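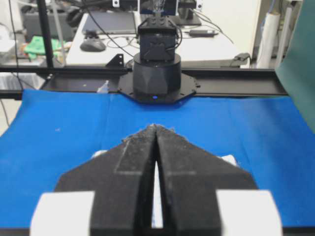 Tissu bleu sur la table de travail.

15 mars 2018

Linnea Løken publie Ultatard, un châle asymétrique au point mousse et à bandes ajourées

La créatrice norvégienne Linnea Løken a mis en ligne son nouveau patron, Ultatard, un grand châle asymétrique tricoté de pointe à pointe. Le modèle est proposé en norvégien, en anglais et, pour la première fois chez elle, en français. Il avait été montré en cours d'ouvrage en décembre, sous la forme d'un échantillon gris que beaucoup avaient pris pour le début d'une étole.

Le châle commence par trois mailles et s'élargit d'un seul côté, par une augmentation tous les deux rangs. Les sections au point mousse alternent avec des bandes ajourées de huit rangs, dont le motif se répète sur douze mailles. La bordure est tricotée en même temps que le corps, il n'y a donc pas de mailles à relever à la fin. Le rabattage se fait en i-cord sur trois mailles, avec une aiguille d'une demi-taille au-dessus si l'on tricote serré.

Le modèle a été échantillonné dans Flandetti, un fil fingering composé de laine et de lin que la filature Bakke vend depuis l'automne. L'écheveau fait 425 mètres. Il en faut 2 pour la version présentée dans le patron, à condition de s'arrêter à la sixième bande ajourée. Une variante plus large, avec deux bandes de plus, demande un troisième écheveau, que l'on entame à peine. Linnea Løken suggère dans ses notes de le prendre dans une couleur contrastante et de l'employer pour toute la bordure -- il faut alors tricoter celle-ci avec une petite pelote séparée, en croisant les fils sur l'envers.

Flandetti existe en quatorze coloris, teints en petites cuves. Bakke recommande d'alterner les écheveaux tous les deux rangs pour les teintes foncées, où les écarts entre bains se remarquent davantage. Le fil est assez sec sous les doigts au moment du tricot et s'assouplit au premier lavage. Le lin prend moins la teinture que la laine, ce qui laisse un léger chiné, plus marqué dans les bleus et les verts que dans les tons sable.

Le patron compte neuf pages. Les bandes ajourées y figurent en diagramme et en toutes lettres, et chaque section indique le nombre de mailles attendu à la fin du dernier rang. Un tableau donne aussi la part de fil consommée après chaque bande, utile pour celles et ceux qui tricotent avec un reste ou un fil d'un autre métrage. Il suffit de peser la pelote avant de se lancer dans la bande suivante. L'échantillon est de 20 mailles et 38 rangs pour 10 cm au point mousse, après blocage, en aiguilles 4 mm.

Sur le niveau demandé, la créatrice parle d'un ouvrage « accessible à quelqu'un qui a déjà fait un châle simple ». Les jetés et les diminutions se trouvent tous sur l'endroit, et les rangs envers des bandes ajourées se tricotent entièrement à l'endroit, bordure exceptée. La double diminution centrée revient une fois par motif. Une page de techniques en rappelle l'exécution, ainsi que celle du montage provisoire utilisé dans la variante large.

Le blocage compte beaucoup pour ce modèle. Le châle est trempé vingt minutes, essoré dans une serviette, puis épinglé en commençant par le bord long. Les câbles de blocage sont conseillés, faute de quoi il faut prévoir une épingle tous les trois centimètres pour éviter les festons. Le lin sèche vite, mais Linnea Løken laisse les épingles une nuit de plus.

Ultatard est le premier volet d'une série de quatre accessoires prévue avec Bakke. Le deuxième sera une paire de mitaines, également en Flandetti. Un bonnet suivra, dans un fil plus épais dont la filature n'a pas encore donné le nom. Le dernier modèle n'est pas annoncé.

Un tricotage en commun est organisé sur le groupe de la créatrice, qui réunit 1,057 membres. Les participants peuvent choisir n'importe quel fil fingering. Les questions en français sont acceptées, dans un fil de discussion à part, et la traductrice y répondra pendant les premières semaines. Trois bons d'achat seront tirés au sort parmi les châles terminés et photographiés. Les ouvrages commencés avant l'ouverture du fil de discussion sont admis s'ils n'ont pas dépassé la première bande.

Le patron s'achète seul, en PDF, ou en kit avec le fil. Les kits sont préparés par la boutique en ligne Kolex, qui en a prévu presque 2,000 pour le lancement, toutes couleurs confondues. Chacun contient les écheveaux, une version imprimée du patron et deux anneaux marqueurs. Les coloris sable et ardoise partent en premier, les autres seront expédiés au fur et à mesure des livraisons de la filature. Kolex livre en France, en Belgique et en Suisse. Les kits de la variante large se commandent uniquement sur demande, par courriel, en précisant la couleur voulue pour la bordure.

Une correction a déjà été apportée au fichier. Dans la première version, la légende du diagramme B inversait les deux diminutions simples, tandis que les explications écrites étaient justes. Les personnes ayant acheté le PDF le jour de la sortie reçoivent automatiquement la version corrigée -- celles qui ont un exemplaire imprimé trouveront l'erratum sur la page du modèle.

37 partages
12 commentaires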